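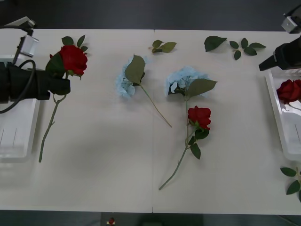 According to Maeve Costello, the Lunard Match Ball is the first one her under-16s have stopped complaining about in wet weather, and she has been coaching them through some very wet springs. She wrote to us in May after a month of training with it, and we've been grinning about her email ever since.

Lunard Match Ball, Size 5

This is the ball we take to the field ourselves. It flies straight, it comes off the foot with a lovely soft thud, and it doesn't turn into a brick when the rain sets in. We stocked the older Lunard for years and liked it fine, but the new one is a real step up – you can feel it on the first long pass.

The cover is a textured outer skin with bonded seams, so there's no stitching to soak up water or come loose on rough ground. Under that sits a foam layer a touch thicker than on the old model, and a butyl bladder that holds its air well. We pumped one up, left it in the back of the store and gave it a squeeze 15 days later. Still firm! (Do check yours before a match all the same, especially if it's been sitting in a cold car.)

Keepers seem to like it too. The texture gives gloves something to grab, and Saoirse Coughlan, writing in from a Sunday league side, said she'd had fewer spills on low crosses than with her club's usual ball. Her one gripe was that the white version picks up grass stains on the first outing. Fair enough, it does. Warm water and a soft cloth will take most of it off, or go for the yellow.

Details

Size: 5 (ages 12 and up)
Surface: natural grass and modern artificial turf
Cover: textured synthetic, bonded seams
Bladder: butyl
Colors: white/navy, yellow/black
Item number: 397
Supplied: deflated, needle not included

If you mostly play on asphalt or in a gravel lot, please look at the Skoketeck Street instead. It has a tougher skin and a lower bounce, and it'll last you far longer on hard ground. For small-sided indoor games, the Prirnura Low Bounce is the one to get.

Team orders

Clubs can order in bags of six or 12, and we'll print a club name or crest on any order of two bags or more. Printing adds a week or so in the busy stretch before the season. The Ó Gríofa bag and pump set fits the bag of six nicely, with room left over for cones and bibs.

Care

Wet the needle before you put it in, and go slowly with the pump. Let a bit of air out if you're storing the ball over the winter. Keep it away from radiators, and please don't sit on it at halftime – we know, everyone does.

Returns are fine within 30 days if the ball hasn't been inflated. Seam or bladder faults are covered for the full first season, played or not.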